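About Pundero

Pundero packs and sorts small parts for toy makers, school suppliers and craft wholesalers. We work from two sites. Tirkside is the larger one, with the packing lines, goods in and the offices. Breltside handles returns and mixed stock, and it is where most of our automation work is done. We employ 400 people across the two.

We started as a hand packing firm and much of what we do is still hand packing. A customer sends us loose parts in bulk, we make them up into sets, and the sets go out boxed and labelled. Our longest running product is the Bensaid range of nursery sorting sets, which we have packed since the range began. The current Bensaid catalogue runs to 593 part numbers.

Where the robots come in

Automation at Pundero began with box closing and moved on to labelling. Both were jobs people asked to be moved off. Robot arms came later, at Breltside, for sorting returned sets back into usable stock. Returned sets arrive with pieces missing or swapped, and picking through them was slow work done standing up, often for a full shift. 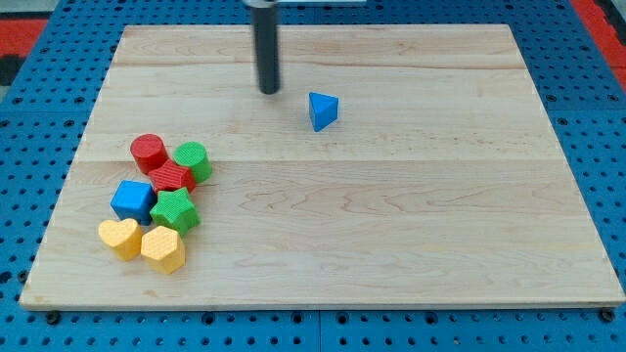 Bench work takes up a good part of the week at Breltside. Before any sorting job goes to the floor it is tried on a small board with a few pieces. A group such as a red cylinder, a green star, a yellow heart and a blue cube gives four colours and four outlines to tell apart, and pieces standing close together are harder to deal with than one on its own, like the blue triangular block. The people who set these trials up used to sort by hand. They know which shapes get mixed up in a returns bin and which ones customers complain about.

What it has changed for staff

16 people have moved from hand sorting into bench and cell work. Training is done in paid hours at Breltside and takes place on the job, with a classroom morning every Monday. No previous experience with machines is needed. Cell operators are on a higher pay grade than sorters, and anyone who tries the work and does not like it can go back to their old team.

Some things have been less welcome. There are fewer evening shifts at Breltside than there were, and people who relied on them had to change their hours or transfer to Tirkside. Some staff miss working in a group round a table. We now rotate operators between the cells and the packing benches, which was their suggestion.

Final checking is still done by hand at both sites. Every Bensaid set is looked over by a packer before the box is closed.

Visits and vacancies

Tirkside takes school and college visits in October, in groups agreed beforehand. Vacancies at both sites are listed on our jobs page and on the board at the Tirkside gatehouse.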